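3.2 Collecting the bowl demonstrations

We wanted every example in the Florkari set to start from a layout a person could reset in seconds.

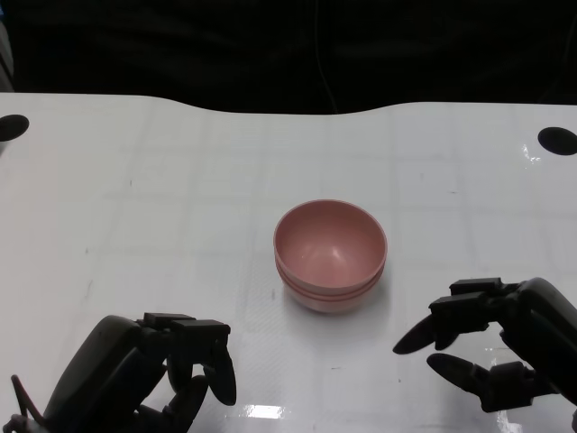

Figure 4. Two nested pink bowls on the white tabletop, with both robot hands near the stack.

Ghassan Srour argued early on that resets, more than robot time, would decide how much data we ended up with, and our July logs bear him out. Once we cut the reset to a single move by the operator, one station gave us 183 usable episodes between breakfast and 4 p.m. - a pace we had not come close to before!

The full set holds 3,420 episodes. Almost 600 of them begin with nested bowls, and these have been the most exciting to work with. The rims sit close together, so small differences in finger placement matter a great deal, and operators solve the problem in their own ways. We kept that variety and asked only that they avoid long pauses.

Failed tries stay in the set under a separate label. Training on the first 900 episodes alone already gave us a policy worth testing - Section 4 compares it with the policy trained on everything.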